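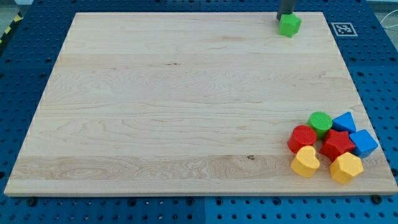 ¿Puede ya un brazo robótico recoger y clasificar piezas sueltas en un taller pequeño?

Publicado en Automatización y taller, 02/06/2022
742 visitas

Menaka Barua

Buenas. Tengo un taller de juguetes de madera y plástico, Grollano, donde trabajamos 6 personas. Una parte del día se nos va en algo muy tonto: separar piezas por forma y color y meterlas en su caja antes de montar los juegos. Son cilindros, estrellas, corazones, cubos, prismas, todo del tamaño de la mano de un niño.

En la foto de arriba se ve el tipo de trabajo. Las piezas están juntas a un lado del tablero, casi tocándose, y la pinza tiene una estrella verde. Coger una pieza que está sola me parece fácil. Lo que me preocupa es el montón: la estrella roja tiene vecinas por todos lados y no sé por dónde entra una pinza ahí.

En abril pedí presupuesto a una empresa, Vorcombe, y me hablaron de una célula completa con cámara. Antes de decidir quiero saber si esto funciona de verdad en un taller como el mío o si todavía es cosa de laboratorio. Y ya puestos, si la misma máquina podría recoger las mesas al final de la jornada.

tornero_jubilado

No te metas. Con lo que cuesta eso pagas a una persona muchos meses, y la persona además barre. Yo vi uno en una feria y se le cayó la pieza dos veces.

Canddale

Trabajo en integración, así que algo te puedo contar. Son dos tareas distintas y conviene separarlas.

Clasificar piezas rígidas, de colores vivos y de pocas formas conocidas sí se puede hacer hoy. El color lo resuelve cualquier cámara decente con luz uniforme. La forma cuesta un poco más: un cilindro de pie y un prisma hexagonal se confunden si la cámara mira desde arriba y la resolución es baja. Con el montón hay dos caminos – empezar siempre por las piezas de fuera, que dejan un lado libre para el dedo de la pinza, o dar antes un empujón suave para separarlas. Una ventosa también sirve si la cara de arriba es lisa. Si tiene textura pierde vacío, pruébalo antes de comprar.

Un tablero claro y mate ayuda mucho. Fíjalo bien a la mesa, porque si se mueve un par de milímetros hay que volver a calibrar.

En una prueba nuestra hicimos 2,343 recogidas y los fallos vinieron casi todos de piezas pegadas entre sí. Iba más lento que una persona, pero podía quedarse solo a la hora de comer.

Recoger las mesas es otra historia. Ahí aparecen trapos, lápices, virutas, un vaso, y cada día en un sitio distinto. Para eso yo no compraría nada todavía.

Pide a Vorcombe una prueba con tus propias piezas, amontonadas como salen de la caja. Si solo te la ofrecen con las piezas separadas, pregunta por qué.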